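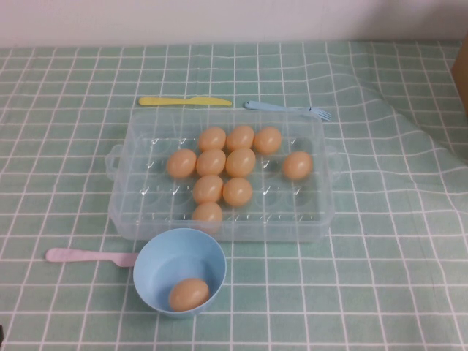

Keeping eggs on the counter or in the fridge?

giang_ta
Hello all. I moved to Clancombe in November and I buy eggs from a farm stand on the Gorkdale road. The seller told me they are not washed and can stay in the kitchen. My neighbor says this is dangerous. Who is right?

oldmillroad
The seller. Unwashed eggs keep fine in a cool room. I leave mine out two weeks.

pattyk94
I disagree. My kitchen gets very warm by 4 pm with the oven on. Fridge, always, washed or not.

oldmillroad
A warm kitchen is a different case. She didn't say hers was warm.

giang_ta
It is warm only when I cook - my apartment is small. If I put them in the fridge, can I take them out again later?

pattyk94
No. Once cold, keep them cold. They sweat when they come out and this is bad for the shell.

Ung_baker
For cakes I take out only what I need, one hour before. Also write the date on the shell with pencil.

oldmillroad
One hour is fine, I agree with that. I still say the fridge ruins the taste.

pattyk94
I never tasted any difference.

giang_ta
Thank you. I will use the fridge, lower shelf, not the door.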